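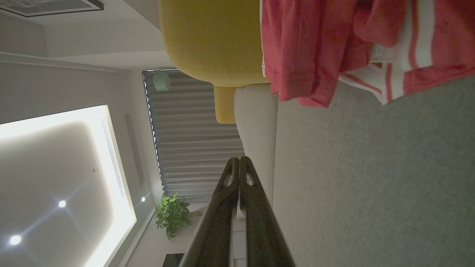
Lounge ceiling: tray section with recessed downlights, linear vent and gray pleated curtains.

Sportswear and Upholstered Seating: Frequently Asked Questions
Curnley Shared Lounge, resident information

This page covers sorting, folding and short-term placement of athletic clothing on the lounge seating, and care of the seating fabric. It applies to the lounge only. Rules for the laundry room are on a separate page.

Clothing on the couch

Can I sort clean laundry on the couch?

Clean, fully dry items may be sorted and folded on the seat cushions. Damp items go on the drying rails in the laundry room. The limit is one load per person at a time, and the seats should be cleared when you leave the lounge.

How do I tell whether a jersey is fully dry?

Check the collar, the side seams and any printed numbers. Ribbed collars hold water longer than body knit, and the fabric behind a print dries last. If any of these feels cool against the back of the hand, treat the jersey as damp.

Does red fabric transfer color to gray upholstery?

Dry red polyester in good condition rarely marks the seat fabric. Transfer is a risk when the garment is damp, new and unwashed, or pressed under weight for a long period. New red items should go through two washes before they are placed on the seats. Small garments carry the same risk as large ones, and a bunched garment keeps moisture in its folds.
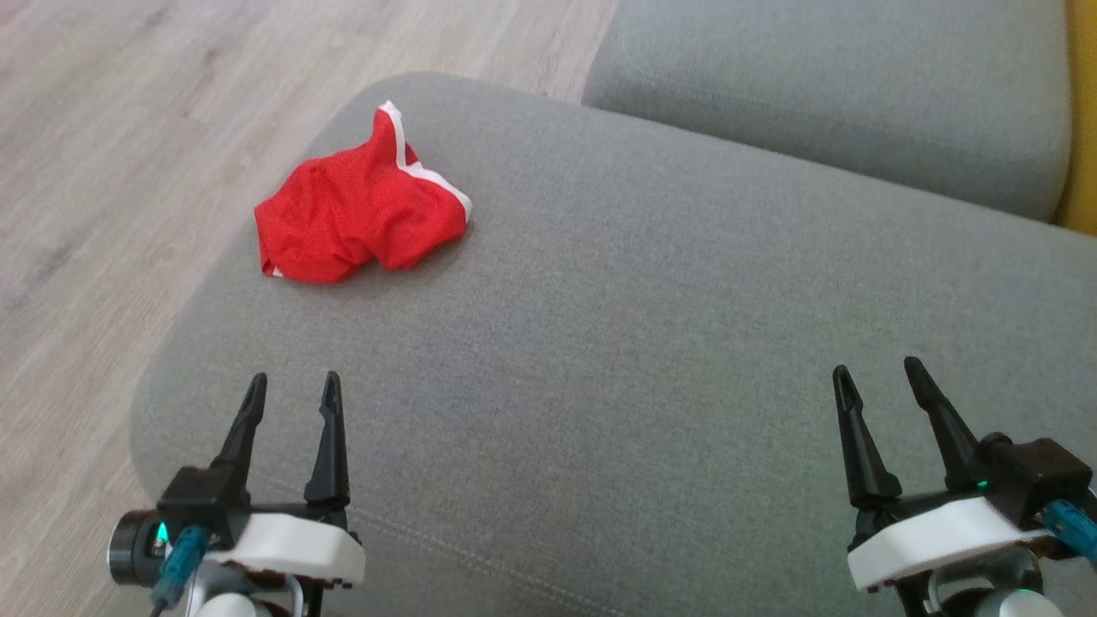
How long can clothing stay on the seats?

Items may stay on the seats for up to two hours. After that they are moved to the shelf by the laundry room door, where they are kept for seven days.

Where do I put socks and other small items?

Pair them first and place them on top of the folded stack. Items pushed into the crease between cushions are the most common entry in the lost property log. Lift the cushion edge before you leave and check underneath.

Folding

What is the recommended fold for a basketball jersey?

1. Lay the jersey face down on a flat seat, with the collar at the top.
2. Smooth the body from the center outward. Do not pull on the collar trim.
3. Fold one side in to the center line, armhole included.
4. Fold the other side over it so that the edges line up.
5. Bring the hem up to the middle of the back, then fold once more to the base of the collar.
6. Turn the stack over. The front of the collar should be flat and visible.

For a jersey with a printed back number, put a sheet of plain tissue over the number before step 3 if the jersey will be stored through the off-season. Tissue is unnecessary for weekly use.

What about shorts?

Fold in half lengthwise with the side trim on the outside. Tuck the point of the seat in to form a straight edge, then fold from the hem to the waistband. Loose drawstrings go inside the waistband.

Should matching tops and bottoms be stored together?

For team kit, yes. Place the folded shorts on the lower half of the jersey before step 5 and close the fold over them. The set then lifts as one piece. Bags from the Vorkik range in the supply cupboard hold a single adult set. 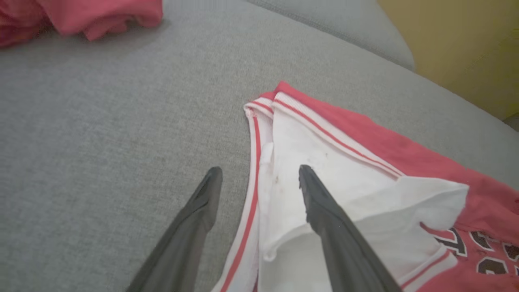
Red and white basketball jersey on the couch seat, partly folded over.

Can I iron a jersey in the lounge?

Ironing is restricted to the board in the laundry room. The seat fabric is not rated for contact heat, and portable steamers are excluded for the same reason. Most knit jerseys do not need ironing if they are folded within an hour of drying.

How do I keep a white collar from turning pink?

Wash the jersey inside out in cold water, with similar colors only, and take it out of the machine as soon as the cycle ends. Pink tinting usually develops while wet fabric sits folded against itself. If the collar is already tinted, rewash before drying. Machine drying makes the tint much harder to remove.

Seat fabric

What is the abrasion rating of the gray fabric?

The fabric was supplied under the name Plonholm, in the medium gray. The lounge specification calls for 2,000 cycles above the building minimum, and the supplier's sheet is held in the Curnley office. Zippers, hook-and-loop tabs and cleat bags cause most of the snags. Close all fasteners before setting a garment down.

A thread has been pulled. What should I do?

Do not cut it. Report the seat position on the form by the door. Pulled threads in a woven seat can usually be worked back from the underside with a blunt needle.

How is lint removed?

Use the rubber brush, working in one direction along the seat and then once along the stitched seam. Adhesive rollers leave residue and are no longer stocked. The seats are vacuumed weekly with the upholstery head.

How do I treat a mark left by clothing?

Blot with a dry white cloth. If color comes away, continue with a clean section of cloth slightly dampened with cold water. Do not rub, and do not use laundry stain sticks on the seats. Several of them contain brighteners that leave a pale ring on gray fabric. Marks that remain after blotting go on the report form.

Is the yellow upholstered piece cleaned in the same way?

It has a separate procedure. Use the dry brush only and report any marks to the office. The Nägeli cleaning foam in the supply cupboard is approved for the gray fabric and has not been tested on the yellow.

Lighting and hours

Which lights should be on when sorting colors?

Use the recessed downlights together with the strip lighting in the tray. The strip lighting is warm and makes off-white look closer to white, so faint tinting on trim is easy to miss under it alone. During the day, open the curtains.

When is the lounge closed to laundry use?

From 11 at night until 7 in the morning. Through October the closing time is unchanged, but the drying rails are turned off one hour earlier for servicing.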